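第2章 采购与预算规划

适用范围：Hirner 移动操作平台(带臂)及其 Kofler 系列末端夹爪。本章修订于2020年3月11日，供尚未下单的用户使用。已经下单的用户也请读一遍，至少能弄清楚下一张发票是从哪里来的。

2.1 开始之前

多数采购失败在填表之前就已经定型了：有人看完一段演示视频，走进会议室说“我们也要一台”，然后整间会议室开始讨论颜色。本章希望把讨论往后推几步，先谈任务，再谈场地，最后谈钱。颜色只有一种，请放心。

请准备下列材料：

场地平面图一份，手绘亦可，但门要画在真正有门的位置。
待操作物品的实物。产品目录里的照片不算实物。
网络负责人的联系方式，以及他愿意接电话的时段。
上一次设备采购的最终付款总额，和当初批下来的预算放在一起看。两个数字的差距就是贵单位的历史误差，后面会用到。

2.2 确定任务

1. 用一句话写下机器人要做什么。句子里如果出现“等”“各类”“灵活”，请重写。
2. 写下它要拿的东西：尺寸、重量、表面是光滑还是粗糙、掉在地上要赔多少钱。
3. 写下东西从哪里拿、放到哪里去，两处台面各有多高。
4. 写下谁来判定任务完成。此栏不可填“大家”。
5. 把以上内容交给一位没有参加过会议的同事，请他照着做一遍。他提出的问题，供应商以后也会提，并且按小时收费。

注意：第2步中，请把最难拿的那一件排在最前面。我们收到过一些清单，第一行是海绵方块，最后一行用小字写着“玻璃器皿若干”。

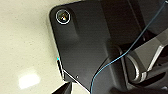 夹爪的报价单通常只列一个型号和一个价格，所以规划时要自己把后面几行补上：备用指尖、走线夹、接触面的软垫，以及为了适应某一类物品而换指尖所花的工时。薄而平的物品最考验这几行预算。以手机为例，机身薄，背面是一大块平板，镜头外面还有一圈亮边，指尖从侧面压住机身时，留给误差的地方并不多；同时那根浅蓝色的细线就从手机右下部分上方斜着经过，和物品挤在同一块视野里。走线要占空间，这一点在三维图纸上往往看不出来，因为图纸上的线都很听话。请在任务清单里单独写明：夹持时哪些部位可以接触，哪些不可以，腕部附近有哪些线缆必须避让。写不出来的话，就把实物带到试机现场。

2.3 夹爪及附件选型

1. 按2.2节清单中最难的物品选择夹爪，其余物品自然会跟上，或者会让您知道它们跟不上。
2. 确认开合行程。行程应大于物品最宽处，别忘了把软垫的厚度算进去。
3. 向供应商索取指尖的图纸。尖细的指尖便于伸进窄处，宽的指尖便于压稳；一副指尖两样都擅长的说法，请对方写进合同。
4. 若使用腕部相机，在试机时查看夹住物品之后的画面。物品、夹爪和线缆一起进来之后，画面里还剩多少台面可看，决定了后面的软件工作量。
5. 检查台面反光。亮面台板配顶灯，会在画面里留下一块白色光斑。换一张哑光垫子比换一套算法便宜得多，遗憾的是前者很少有人立项。
6. 订购备用指尖2副。

警告：不要用贵单位唯一的一部测试手机做第一次抓取。也不要用领导的。

2.4 场地勘察

机器人很少住进为它准备的房间。它一般住进大家暂时没想好怎么用的房间，或者已经有了别的用途、而且用途相当受欢迎的房间。勘察的目的，是在签字之前把这件事弄清楚。

1. 在正常工作时间去现场。中午那一小时也要去，那时才看得到人真正怎么走。
2. 推一辆与底盘同宽的推车，沿计划路线走一遍。推车卡住的地方，在平面图上画叉。
3. 记录地面材料的每一处变化。地毯接瓷砖的那条缝，对人来说不存在，对小轮子来说是一道议题。
4. 记录所有会移动的东西：椅子、垃圾桶、靠墙放着“明天就拿走”的物件。
5. 记录所有不会移动、但桌腿很粗的东西。
6. 检查门的开启方向和净宽。
7. 查看墙面，确定急停按钮说明和安全须知贴在哪里。公告栏上如果已经满了，请先和管理公告栏的人谈妥。

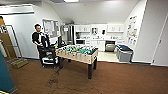

图2-2 休息室兼茶水间：前方为地毯区，桌上足球台居中，后方为瓷砖区。

像图2-2这样的房间，规划时至少要回答以下问题：作业区设在地毯上还是瓷砖上；路线绕开球台之后，推车和人能否同时通过；冰箱门和洗碗机门完全打开时，底盘还剩多少余量。球台的杆头会伸出台边，测量通道时请从杆头量起，从台面边沿量出来的数字只会让人高兴到安装当天。

注意：休息室类场地建议先征求使用者的意见。机器人可以改路线，球台的支持者一般不改。

2.5 编制预算

预算分为四栏。请不要合并，合并以后看起来会整齐很多，但也就没人知道钱去了哪里。

A栏 主机
底盘、机械臂、控制器、充电座。此栏按 Hirner 正式报价填写，税费和运费另起一行。“含运费”有时指运到楼下，请确认最后那一段楼梯归谁。

B栏 末端与附件
Kofler 夹爪、备用指尖、腕部相机、线缆与走线夹。基础附件包由经销商 Ikow 供应，每套796欧元，内含走线夹、软垫和专用扳手。扳手请登记入账，它比夹爪更容易消失。

C栏 软件与服务
任务编排软件 Darkitwood 按年订阅，首个订阅期为12个月。请在预算里同时写出第二年的费用。只写首年的做法，在首年效果很好。

D栏 场地与人
地面找平、插座移位、哑光垫、标识、培训时间。培训时间指的是同事离开本职工作的时间，它也有成本，尽管从来没有人给它开过发票。

填写步骤：

1. 逐栏填入金额，每一行注明来源：报价、合同、估算。
2. 凡注明“估算”的行，在旁边写上估算人的姓名。此举会使估算质量明显提高。
3. 将四栏相加，再加20%预备费。
4. 将预备费与2.1节得到的历史误差对比。历史误差更大时，以历史误差为准，并准备好在会上解释。
5. 把总额交给财务，然后等一天再去问。

小心：不要用预备费购买第二只夹爪。需要第二只夹爪的，请写进B栏，理由也一并写上。

2.6 试机

下单前请申请一次现场试机。在供应商展厅里的试机也有价值，主要是茶点方面的价值。

1. 提前把2.2节的清单发给对方，不要附加“仅供参考”。
2. 使用自己的物品、自己的台面、自己的灯光。灯照平时的样子开。
3. 每件物品从不同朝向各试几次，失败的也要记。对方工程师说“这次不算”的时候，请在备注栏写“这次不算”，然后照样计入。
4. 让机械臂走到极限位置，观察线缆是否绷紧、有没有擦到物品。
5. 请一位将来真正使用它的同事操作，工程师退后两步，双手离开键盘。
6. 按一次急停。再按一次，确认所有在场的人都知道怎么恢复。
7. 试机记录当天签字。隔夜的记录会变得乐观。

2.7 下单与排期

1. 先确认场地改动的完成日期，再确认到货日期。顺序反过来，机器人会在箱子里参加贵单位的年会。
2. 软件订阅的起算日，请约定为验收日。默认条款写的是下单日。
3. 附件与主机同批到货。附件晚到的那段时间，主机能做的事情是亮灯。
4. 若计划在一月安装，请把节后空调停机、电梯检修和休假名单一并查清。
5. 验收标准直接引用2.2节的句子，原文照抄，不作润色。

规划表格的空白件可向 Hannelore Mayrhofer 索取，填好的表格也寄回给她。她会用绿笔批注。批注为“请重写”的，指的一般是2.2节第1步。

2.8 下单前核对

任务描述中没有“等”字。
最难的物品已经试过，结果有签字。
可接触部位与避让线缆已写明。
通道按突出物最外缘测量。
地面接缝已标注，标注的人去过现场。
软件第二年的费用已列入C栏。
备用指尖已列入B栏。
预备费仍然是预备费。

以上任一项未完成时，请返回相应小节。全部完成后，转至第3章“开箱与搬运”，并请先读完该章第一页再动剪刀。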